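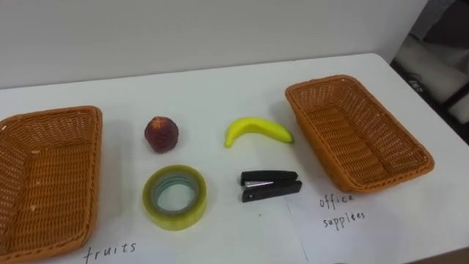

Back from the August open day at Lacson's lab in Pladport, and my feet still hurt! I'd gone for the big arms (who doesn't?) but spent most of the afternoon at the sorting table, where Obinna Olaniyan was talking visitors through their house rules for tabletop tasks.

The one I liked best: write the categories down, in words, next to the basket they belong to. So it's "fruits" by one and "office supplies" by the other, and the banana and the stapler start out on the bare table, never already in a basket. Obinna says a run doesn't count if either basket has something in it at the start. They also swap the layout every 28 runs, and the person who set the table isn't allowed to score it. I asked if people grumble about that last one and he said yes, constantly.

The safety sheet was shorter than I expected – hands off the table before anyone says go, stop button within reach of whoever's watching, and that's most of it. Botstead's runs to 31 pages, apparently.

Tea was 200 pence, cash only. I'm hoping to get over to Plonddale next, if the trains behave.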